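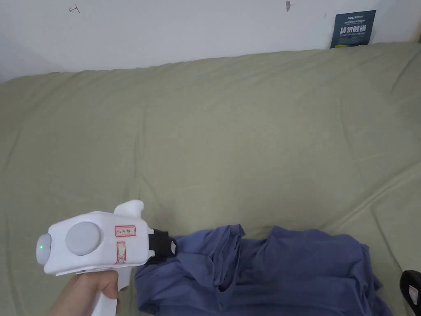
Was lässt sich an einem Tag der offenen Tür über die Leistungsfähigkeit eines Robotersystems lernen? Wenig über das System selbst, einiges über die Bedingungen, unter denen es gezeigt wird, und über die Erwartungen, mit denen das Publikum wieder nach Hause geht.

4.2 Der Besuchstag in Vitbridge

Der Besuchstag bei Retier fand an einem Dienstag im Juli statt. Das Unternehmen hatte seine Räume in Vitbridge für angemeldete Gäste geöffnet und zeigte dort das Vorhaben Codness, in dem menschliche Handbewegungen mit handgeführten Greifern aufgezeichnet und anschließend zum Training eines Roboterarms verwendet werden. Wir nahmen als Beobachterinnen teil, ohne eigene Messgeräte und ohne Zugriff auf die Trainingsdaten. Was im Folgenden berichtet wird, beruht auf Feldnotizen, auf dem ausgehändigten Programmzettel und auf einem kurzen Fragebogen, den 29 der 31 angemeldeten Gäste ausfüllten.

Abbildung 3: Arbeit mit Textilien auf einem olivgrünen Laken. Ein weißer Handgreifer ist auf ein zerknülltes blaues Kleidungsstück gerichtet; an der Wand ein Schild mit der Aufschrift »DO NOT TOUCH, PLEASE«.

Der Rundgang bestand aus zwei Stationen. An der ersten ging es um die Aufzeichnung: Eine Person führt den Greifer am Griff, bringt die Backen an den Stoff und wiederholt den Vorgang (Abbildung 3). An der zweiten sollte ein Arm dieselbe Aufgabe selbständig ausführen. Schon die Reihenfolge legt eine Lesart nahe. Wer zuerst eine menschliche Hand am Werkzeug sieht und gleich darauf eine Maschine am selben Material, ergänzt das Dazwischenliegende fast von allein. Auf dem Programmzettel hieß der Übergang schlicht »Vom Zeigen zum Können«. Welche Verarbeitungsschritte dazwischenliegen und wie viele Aufzeichnungen dabei verworfen werden, stand dort nicht, und auf Nachfrage wurde auf eine noch unveröffentlichte Auswertung verwiesen.

Genannt wurde eine einzige Zahl. Für die gezeigte Aufgabe seien 827 Aufzeichnungen verwendet worden, so Shazia Butt, die beide Stationen moderierte. Die Zahl fand sich später in den Freitextantworten mehrerer Gäste wieder, meist als Beleg für Gründlichkeit. Ob sie groß oder klein ist, lässt sich ohne Angaben zur Vielfalt der Textilien, zur Ausgangslage des Stoffes und zur Zahl der aufzeichnenden Personen jedoch nicht beurteilen. Eine lange Reihe von Griffen an immer demselben Hemd auf immer demselben Untergrund sagt über Hosen, Handtücher oder einen vollen Korb nichts aus. Butt räumte das im Gespräch ein, allerdings erst nach dem offiziellen Teil.

Textilien gelten in der Greifforschung als schwierig, und die Wahl des Gegenstands ist insofern zu begrüßen. Ein Stoffhaufen hat keine feste Form, Falten verdecken Öffnungen, und was eben noch oben lag, verschwindet beim nächsten Griff im Inneren. Gerade deshalb wäre es nötig gewesen, vorab zu sagen, was als Erfolg zählt. In der Vorführung blieb das offen. Einmal genügte es der Moderation, dass der Arm den Stoff anhob; beim nächsten Durchgang war von einem gelungenen Griff erst die Rede, als das Teil annähernd glatt wieder auf der Fläche lag. Ein Gast fragte, ob ein Durchgang, bei dem zwischendurch jemand den Stoff zurechtrückt, ebenfalls gezählt werde. Die Antwort lautete, das sei eine Frage des Protokolls. Ein Protokoll lag nicht aus.

Hinzu kommt die Frage der Berührung. Hinweise wie der in Abbildung 3 sind bei solchen Veranstaltungen üblich, und gegen den Schutz empfindlicher Technik ist nichts einzuwenden. Für die Aussagekraft der Vorführung hat die Regel trotzdem Folgen. Die Gäste durften den Stoff weder selbst hinlegen noch austauschen, und damit entfiel die einfachste Prüfung, die ein Laienpublikum überhaupt vornehmen kann: dem System eine Lage anzubieten, die sich das Personal nicht ausgesucht hat. Wir baten darum, wenigstens einen eigenen Schal verwenden zu dürfen. Das wurde freundlich abgelehnt.

Für jede Gruppe waren an den Stationen bis zu 40 Minuten vorgesehen. Ein erheblicher Teil davon entfiel auf die Einführung und auf einen kurzen Film, in dem der Arm deutlich zügiger arbeitete als nachher vor Ort. Auf eine beschleunigte Wiedergabe wurde im Film nicht hingewiesen; ob eine vorlag, konnten wir nicht klären. Im Fragebogen unterschieden die Gäste kaum zwischen dem, was sie im Film, und dem, was sie am Gerät gesehen hatten. Eine Antwort lobte die »Geschwindigkeit beim Falten« - gefaltet wurde an diesem Tag ausschließlich im Film.

Marwat, das Begleitprogramm für die Öffentlichkeitsarbeit des Vorhabens, sieht in den Besuchstagen laut Programmzettel ein Mittel, um »realistische Erwartungen« zu fördern. Gemessen daran ist unser Befund ernüchternd. Auf die offene Frage, wo das System in absehbarer Zeit eingesetzt werden könne, nannten die Befragten vor allem den eigenen Haushalt, daneben Pflegeheime und Wäschereien. An keiner Station war von einem dieser Einsatzorte als geprüfter Umgebung die Rede. Man kann dem Publikum daraus schwerlich einen Vorwurf machen. Ein Laken und ein zerknülltes Kleidungsstück sehen nach Schlafzimmer aus, und wer sie auf einem Rundgang zu sehen bekommt, denkt vermutlich eher an die eigene Wäsche als an Versuchsbedingungen.

Zugunsten der Veranstalter ist festzuhalten, dass die erste Station mehr Einblick bot, als wir erwartet hatten. Die Aufzeichnung ist Handarbeit, und sie wurde als solche gezeigt. Mehrere Gäste fragten nach Ermüdung und Bezahlung der aufzeichnenden Personen, also nach Dingen, die in Fachvorträgen selten zur Sprache kommen. Butt beantwortete diese Fragen knapp, aber ohne auszuweichen; zur Bezahlung verwies sie auf die Personalabteilung. Auch bei den Fragebögen fiel auf, dass die konkreteren Bemerkungen fast alle die erste Station betrafen.

Die Beobachtungen sind in mehrfacher Hinsicht begrenzt. Wir haben einen einzigen Besuchstag begleitet, die Gäste hatten sich selbst angemeldet und waren der Technik vermutlich eher zugeneigt, und eine Befragung vor dem Rundgang fand nicht statt. Ob die Erwartungen durch die Vorführung gestiegen sind oder schon mitgebracht wurden, lässt sich mit unserem Material nicht entscheiden. Ebenso wenig lässt sich daraus ableiten, dass das System schlechter arbeitet als behauptet - dafür fehlt jede Grundlage, für das Gegenteil freilich auch. Für die zweite Erhebung haben wir Retier um drei Dinge gebeten: ein vorab festgelegtes Erfolgskriterium, eine sichtbare Angabe zur Wiedergabegeschwindigkeit des Films und mindestens ein Textil, das die Gäste selbst mitbringen. Zugesagt ist bislang das zweite.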